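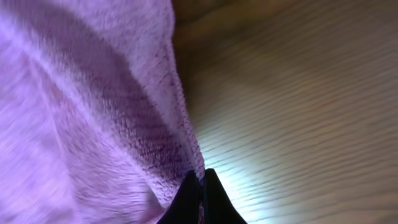

# Location safety checklist, interior scenes, Mekau house

Walked 2026-08-27, before the art department loads in. Production: *The Pickering Letters*. Items marked OPEN need to be closed before the first shooting day in October. Comments go under the item they belong to.

## Access and exits

- [x] Front door opens fully and stays open on its hook
- [x] Back door unlocked during shooting hours
- [ ] Side gate clear for the ambulance route – OPEN
 - The gate sticks on the gravel. Bormont Locations have the key and say they'll plane the bottom edge. Check again at load-in.
- [x] Exit signs up in hall and kitchen
- [ ] Exit sign at top of stairs – OPEN, the bracket was missing
- [x] Stair rail solid, both sides

Maximum on the upper floor is 20 people, cast included. The dinner scene as scheduled has 19 up there before any visitors to set. Visitors watch from the monitor tent in the yard.

## Power and lighting

- [x] House supply not used for lighting. Kettle and phone chargers only.
- [x] Generator spot marked, downwind of the kitchen windows
- [x] Cable ramps on the path
- [ ] Cable ramps across the driveway – OPEN
 - The ramps we have are the foot traffic kind. Dolerer Rental can send the heavy ones with the second truck.
- [x] Safety chains on all overhead lamps
- [ ] Lamp outside the bedroom window: stand needs a level base – OPEN
 - Ground slopes toward the pond. Grip wants to build a small deck. Fine with us if it's inspected before anything goes up on it.
- [x] Two 1,000 watt units in the dining room, both clear of the curtains

Gaffer asked if the 3,000 watt unit could go in the upstairs hall for the night scene. No. The ceiling is too low and the smoke detector is right above the only place it fits. Use the window position.

## Fire

- [x] Extinguishers: kitchen, hall, upper landing, generator
- [x] Extinguisher tags in date
- [ ] Fireplace – OPEN
 - The script has a lit fire in two scenes. The chimney hasn't been swept and the owner has no papers for it. Until there's a report, the fire is an electric effect. The director knows and would still like a real one.
- [x] Candles approved for the dinner scene, with a fire watch standing by and the table dressing treated
- [ ] Treatment certificate for the drapes – OPEN, promised by email
- [x] Smoke detectors listed by room. Anything covered for haze gets uncovered at wrap and signed for.

## Set dressing and wardrobe

- [x] Bookcase in the study screwed to the wall
- [x] Rugs taped on the underside
- [x] Breakaway glass stored apart from the real glasses
- [ ] Wardrobe room heater – OPEN
 - Clothes rack stands too close to it. Move the rack to the other wall or swap the heater for an oil-filled one.
- [x] Steamer on its own outlet

## Actors and rehearsal

- [x] Stair fall blocked at half speed with the stunt coordinator
- [ ] Pads for the bottom three steps – OPEN
- [x] Warm room available for the pond scene
- [ ] Pond depth measured at the actors' marks – OPEN
 - Measured at the bank only. We need it where they'll be standing.

The director likes to change blocking during rehearsal. That's fine for dialogue. If a change moves anyone onto the stairs, near a flame or into the water, stop and call safety to set before the next run.

## Still to do

1. Second walk after load-in, with grip and electric present.
2. Chimney report, or written agreement to keep the electric effect.
3. Post the floor plan with exits by the catering table and inside the makeup trailer.
4. Send the updated list to Bormont and Dolerer.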